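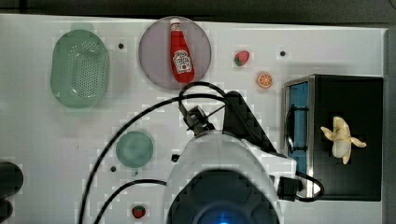
My daughter's play kitchen and what I learned from it

November 13, 2018

When we moved to Drenomberg in July, I promised my daughter that her toys would be the first thing I unpack. Of course they were the last. The box was standing in the hallway under the winter coats, and every evening she asked me about the strawberries. Not about the dolls, not about the books. Only the strawberries.

So now she has her kitchen again, and I want to write a little about it, as some of you asked me what we give to a child of this age to play with.

We don't have one of those big play kitchens with a sink and a tall cupboard. I looked at them in the Pidico shop and they are beautiful, but our apartment is small and I would fall over it each morning. We have only the small things and a table. The white table is good for this, because everything bright is easy to find on it, also for a tired parent at eight in the evening.

Her favorite is the black toaster oven with the blue glass in the door. Everything has to be toasted. A banana, for example, goes in with the peel, and it comes out as "bread for grandfather." When the oven is busy she puts the next thing on top of it to wait. I find this quite logical, I do the same with my real one.

The green colander came from my own childhood habit, I must confess. My mother always gave me a colander to play with while she cooked, and I believe every child should have one. In our house it is a colander, a hat, and sometimes a bed for the orange slice.

The ketchup bottle is served on a plate, alone, like a fish. I tried to explain that ketchup goes on something. She looked at me with great patience and said that in her restaurant it is a main dish. A dinner costs 1000, but if you say please it costs 20.

My neighbor Lahcen Ragab, who worked many years in a hotel kitchen, came for coffee last week and was ordered to sit down and eat. He asked for the menu. There was no menu, so he got a strawberry. Then he asked for dessert and he got the second strawberry. He said the service was faster than in his hotel.

About putting away – I gave up on the boxes with pictures on them. Now we use one flat basket, and the rule is that the food sleeps in it at night and the oven can stay out. It works on most days. The round green disc is always missing in the evening and I have no advice for this.

Next I would like to sew her a small apron. I have still some blue cotton from the curtains, if I can find in which box.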